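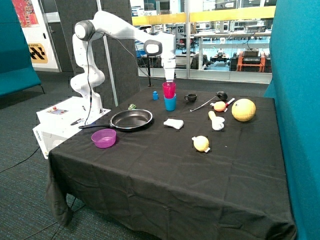
Picnic and camping cups are sold on promises, and most of the promises are about weight. We stock the Arnora stacking cup and we would like to be a bit plainer than that. It is a plastic cup for squash, tea or soup. A pink one sits inside a blue one, as any cups of this shape will, and stacking saves room in a bag but does nothing else for you. The maker's leaflet talks about a "hydration system". We have left that phrase off our labels.

Capacity is given as 300 ml. Fill it to the brim and you might agree, but nobody walks across a field with a brimming cup, so treat it as a 200 ml cup and you won't be let down.

The leaflet also says "unbreakable". We don't repeat it. Ours come with a two-year guarantee against splitting in normal use, and sitting on one is not normal use. Staining is not covered. Beetroot and curry will mark the lighter colours whatever the box tells you.

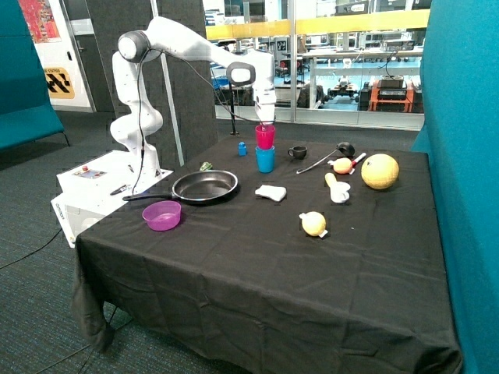

Red-pink cup over blue.

Arnora or Rernum?
We sell both. The Rernum cup costs more and has a thicker wall, which helps a little with hot drinks. Whether it helps enough to pay the difference is doubtful, and we'd only suggest it if you drink tea outdoors all winter. Neither cup has a handle or a lid. The Farouk clip-on lid is advertised as fitting "all popular cups" but was a poor fit on both when we tried it, and we no longer order it.

Details
Sold in packs of 2 or 28
Hand wash advised; top rack at your own risk
Not for microwaves
Colours vary from batch to batch and can't be chosen in the large pack
Unused packs may be returned within 28 days

Prices checked July 21, 2018. Next delivery of the large pack is due in November.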